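**The Great Pantry Sort, a thread** 🧵

March 2018

**1/** Okay so I finally emptied the whole condiment shelf onto a table and I am having the best time. I've been putting this off since January! Jars everywhere. Follow along if you like jars.

**2/** Background for the new people: our kitchen in Tostley has one deep shelf and everything migrates to the back of it. I bought a third jar of curry paste last month with two already open behind the flour. That was the moment.

**3/** The rule I've borrowed from the Babaei blog (go read it, the spice drawer post is gold) is that every item comes off the shelf before anything goes into a bin. No sorting in place. You have to see the lot spread out or you'll just shuffle the same mess about.

**4/** First go at laying things out, with the tray at the back and the small white box in the middle:
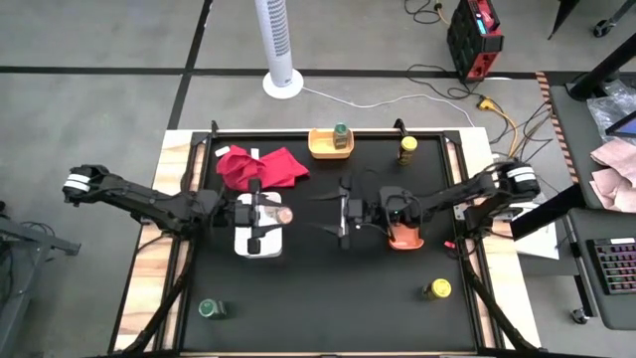 *Jars out, orange cup out, red cloth already well scrunched.*

**5/** I love this stage. Green jar with the dark lid got the orangey-yellow tray straight away, and it looks so good in there that I'm half tempted to leave it as a display piece. Colours make me stupidly happy.

**6/** The little bottle with the yellow cap is harder. Is it a sauce? Is it a drizzle? Do drizzles live with sauces? I've gone back and forth all arvo. Currently leaning towards "anything you pour lives together", vinegars included.

**7/** Someone asked about the cups. Cups don't belong with jars, I know, I know! But the clear one is my favourite for measuring out rice and it always ends up on the condiment shelf anyway, so I'd like to give it a proper home there instead of fighting it.

**8/** Budget update, because a few of you wanted numbers. I gave myself $70 for bins and came in under. Mine are from Vaston, the discount place out past the servo, and they had stacks of them in every colour. I did a whole lap of the shop just grinning.

**9/** Things I measured before I went (please measure before you go):

- shelf width, 739 mm
- the tallest jar, with its lid on
- the gap under the shelf above, so I can still get a hand in

**10/** On to bins! I wanted the kind with a handle hole in the side, so you can hook a couple of fingers in and slide the whole thing out like a drawer. Game changer for a deep shelf. White for the big boring stuff, peachy orange for anything with a yellow lid, and yes, I am sorting partly by lid colour, and yes, it's working for me. 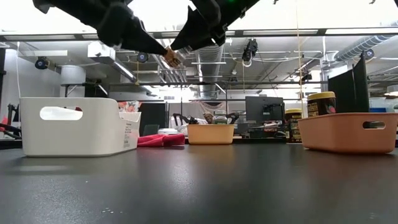 ## Part two: what goes where

**11/** Right, the bin plan so far:

- **White bin:** backups and refills, unopened only
- **Orange bin:** yellow lids, things we open every week
- **Mustard bin:** sachets and odds and ends, because it's nice and shallow
- **Dark green box:** undecided, send ideas

**12/** Two jars with yellow lids and I'm so torn. They look great side by side but I don't think they both need to be in the orange bin. One might get bumped to the backups. I'll sleep on it.

**13/** For everyone asking about labels: I use the Deso removable ones and write them in pencil for the first fortnight. You will change your mind. I've changed mine twice since lunch.

**14/** Oh, and the floral piece is staying. Pink and red flowers on white, how could I not? I'm thinking of cutting it down as a shelf liner if there's enough of it, otherwise it can go behind the bins and cheer up the wall.

**15/** Also just noticed my January post about the linen cupboard hit 600 likes?? You lot are lovely. I had no idea so many people had feelings about fitted sheets.

**16/** Tomorrow's job is wiping down the shelf itself and then loading it all back in, heaviest at the bottom. If anyone has a tidy way of storing half-used sachets, please reply, I've tried pegs and I've tried a bulldog clip and neither one lasted the week.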